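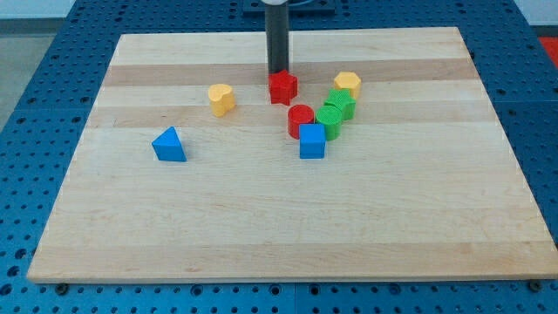
News > Institute Diary > July

Reading time: 2 min

Open afternoon, Vandville laboratory

The doors were opened at one o'clock and the first party from Padetti was received in the entrance hall by Sigrun Eide. Visitor badges had been prepared for 36 guests. Two further guests signed in at the desk and were given blank ones.

The manipulation demonstration was held at the blue perforated table, with the wooden board and the colored blocks. Karthik Siriwardena gave the introduction. He explained that the task had been kept small on purpose, so that guests could follow each decision of the arm with their own eyes. A shape and a color were called out by a guest, and the arm was to go to that block and to no other. He drew attention to the stars, one red and one green, and to the two cylinders, which share the same difficulty: the color must be read correctly or the wrong piece is chosen.

The first session ran for 11 minutes. The request for the yellow heart was carried out without delay. The request for the green cylinder was repeated once, as the speaker had been standing too far from the microphone. A guest from Rostami asked whether the arm could be asked for "the one next to the blue cube." Mr. Siriwardena replied that such requests are planned for the autumn and declined to attempt one before an audience.

Questions on cost were referred to Ms. Eide. Questions on the Gravex control software were answered in part - the license terms are still under review, and staff had been asked to say so plainly.

A second session followed at half past two. It was attended mainly by school groups and was noticeably louder. The arm was stopped for a short time while guests were moved back behind the line, then restarted.

Refreshments were served in Room 72. The building was closed to visitors at four. Guest comment cards are to be passed to Ms. Eide's office - extension 2156 - before the end of the month.

Contact | Copyright Vandville Institute | Back to top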